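Este site utiliza cookies para melhorar a sua experiência. Ao continuar a navegar, aceita a nossa política de privacidade.

ATA DA REUNIÃO DO GRUPO DE MANIPULAÇÃO BIMANUAL
Projeto Gudport, domingo, 9 de agosto de 2026 (sim, domingo)

Presidiu Noémie Kennedy, que trouxe bolo e com isso obteve quórum.

1. Ata anterior. Aprovada sem leitura, como é tradição.

2. Resultados da tarefa do café. A política treinada em abril, com 3.381 demonstrações, completou 12 de 100 ensaios. A versão nova, que prevê os movimentos dos dois braços em conjunto, completou cerca de 60 no mesmo protocolo. Noémie pediu que se deixasse de escrever "quase humano" no rascunho do artigo. Ficou "melhor do que em abril".

3. Objetos transparentes. Continuam a ser a principal causa de falha. O modelo encontra bem os filtros brancos e mal o vidro, queixa que parte dos presentes subscreveu. Proposta de colar fita nos recipientes: rejeitada, por resolver um problema que não é o do artigo.

4. Paredes. Discutiu-se outra vez o xadrez. A ablação com fundo liso custa 6 dias de recolha e fica para depois da submissão. Quem se queixa de dores de cabeça pode sentar-se de costas.

5. Nome do método. "Vestness" venceu "Lemieux" por um voto. Não se repete a votação.

6. Ações. Noémie revê a secção de avaliação. Os restantes verificam os critérios de sucesso, incluindo o que conta como "café servido".

Encerrada a reunião quando acabou o bolo. 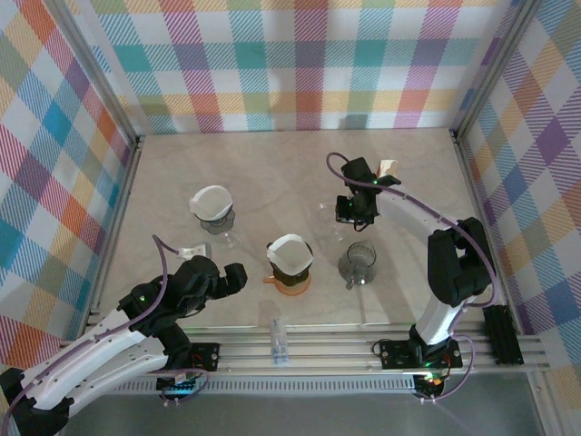 Anexo: célula da tarefa do café, com os dois braços e os filtros nos suportes.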